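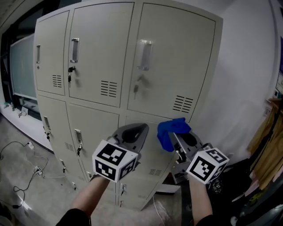
The lockers, blue cloth at the ready. Look at those handles!

I have wanted a bank of metal lockers since I was eleven years old and my middle school assigned me a hook instead. A hook! So when the pottery studio I share in Cudatmont finally voted yes on real storage back in January, I may have cheered a little louder than everyone else in the room.

We went secondhand, of course. New ones the size we wanted cost more than our kiln repair fund, and I had a feeling that if we were patient something would turn up. It did. A swim club over in Curngate was clearing out its changing area and had a whole row listed at $296, then dropped it to $129 when they realized the buyer would need a truck and strong friends. I had both lined up by lunchtime.

I love the color. I know beige-gray is the color of every office basement in the country, but put it next to clay dust and raw wood shelving and it looks perfect, sort of like unglazed stoneware. The tall doors are my favorite part. You can stand a long roll of canvas up in there, or a banner stand, or (my personal use) an apron on a hanger so it doesn't dry into the shape of a pretzel. The lower doors are good for bags of grog and boxes of underglaze, all the heavy stuff you don't want to lift down from a shelf over your head.

And they have vents! Those little rows of slots make me so happy. Anybody who has shut a damp towel in a closed cupboard for a week knows why.

Now, the cleaning. I'm a person who enjoys wiping things down, so I claimed this job early. If you're bringing home old metal lockers yourself, this is the order I'd go in:

Vacuum first, with the brush end, inside and out. Get the vents and the corners and the gap along the bottom. If you go in with a wet cloth before you've done this you are just making mud, and we make enough mud already.

Then warm water with a squirt of dish soap, and a cloth you've wrung out really well. Start at the top of each door and work down. I like microfiber for this, and I like it in a bright color so I can find it again when I put it down somewhere stupid. Do the pull handles separately. They're recessed, so all the grime of other people's hands settles in the hollow, and you need to get a fingertip wrapped in cloth right into the bottom of it.

Dry as you go with a second cloth. Painted steel is tough stuff but any scratch is bare metal, and I don't want rust blooms by summer.

For old sticker glue, a dab of cooking oil, a five minute wait, and then the soapy cloth again. It worked on all but one patch, and I've decided that one has character.

Keep the water away from the locks. I wipe around them with a barely damp corner and leave it at that. If a key is stiff, a puff of powdered graphite does wonders - please don't use oil, it grabs dust and you'll be back where you started in a month, only crankier.

Which brings me to keys. My one bit of nagging for my fellow potters is this: while we're setting up, leave the key in the lock. I know it feels wrong. But loose keys in a pottery studio go in apron pockets, and apron pockets go home, and then someone is standing in front of a locked door with 70 test tiles behind it and a glaze firing in an hour. Once everybody has picked a door I'm going to make clay tags for them. I have a whole plan! Little flat ovals, each one dipped in a different glaze, with the name of the door stamped on the back. I tried a few in the Hurasura celadon we mixed last fall and they came out so pretty I'd happily wear one as a necklace.

We still have to sort out where the last of the tool buckets will live, and whether the Siriwardena wheel (our oldest and grumpiest, named for the shop it came from) gets a spot beside the lockers or stays by the window. I'm on team window. The light is better, and I'd like to be able to swing a locker door all the way open without whacking somebody in the middle of centering.

Next up is lining the insides. I'm thinking rubber shelf mat for the lower ones, cut with a utility knife and just laid in, no glue. If you've tried cork instead, tell me how it held up, especially around wet clay. I have a roll of it in my garage and I'm dying for an excuse to use it.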